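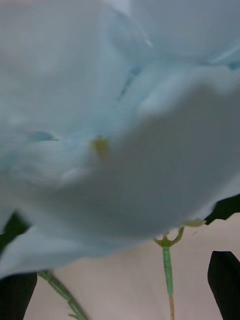 Search this manual Search Clear

4. First grasp on a stem

Do section 3 first (homing, wrist camera). If the arm hasn't been homed since power-up, go back.

4.1 Put a fake flower on the bench mat. Artificial only for now - real stems crush and leave sap on the pads.

4.2 Open the gripper all the way. Type: grip open

4.3 Jog in low, palm level, until the stem sits between the fingers. Petals stay above the fingertips. Use the slow jog, 21 mm/s. Not the fast one.

4.4 Check the wrist view. Stem should be upright between both fingers. Bloom will be blurry that close, leave the focus alone.

4.5 Close in steps: grip close 52, then wait for the prompt. Repeat till the current reading jumps.

4.6 Stop at 600 mA. Over that the wire core bends and you'll be straightening it with pliers.

4.7 Lift a few centimetres. Hold. Lower, open, back off.

CAUTION: Fingers keep closing if the USB cable drops out. Keep a hand on the e-stop, the red one on the Keltness board, not the rocker swich on the power supply.

NOTE: Stem slips? Clean the pads with metho and a rag, try agian. Still slipping - swap to the ribbed pads, Sofia's drawer in the shared workshop, left of the drill press. Put the old ones back in the tub.

NOTE: Servo hums after release = offset is out. Redo 3.6. Matilde has the spare servos if it's cooked.

4.8 Log the grasp on the sheet by the door. Initials, pad type, peak current. We want 1,000 logged before the August open night.

Next: 5. Placing in the vase

This site uses cookies to remember your settings. Accept Decline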